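About Bristwood

Bristwood is a small gallery for design and applied art in Nenholm. We opened our doors in April, in two rooms of a former printing shop, and since then we show objects which people make, use and keep: chairs, lamps, bowls, textiles, posters and packaging.

Our interest is in the thing itself and also in how it is placed. A jug on a shelf tells one story, and the same jug beside a drawing tells a different one. For this reason each exhibition is prepared together with the maker, who decides with us about the height, the light and the distance between the works.

The gallery shows 10 makers in a year. Besides this, we take care of the Jaswood Collection, which has 178 pieces of domestic design and came to us as a long-term loan. A part of it is always on view in the back room, and students may ask to study the rest by appointment.

In our reading room you find 200 books and catalogs. The Balogun Prize, which we give every second year, supports a young designer with a first solo exhibition and a printed catalog.
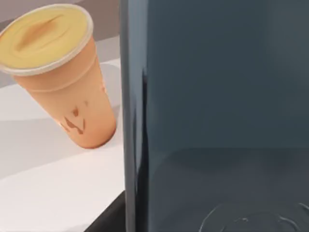

Peach-orange cup with domed lid, computer rendering.

We welcome school groups of up to 40 pupils. The visit can be combined with a drawing class, and the materials are included in the price. Teachers should write to us three weeks before the visit.

Entrance to the gallery is free. Makers who wish to show their work can send us a short letter and a few pictures at any time of the year. We read everything, but please have patience with our answer.

Page last updated: Jan 5, 2023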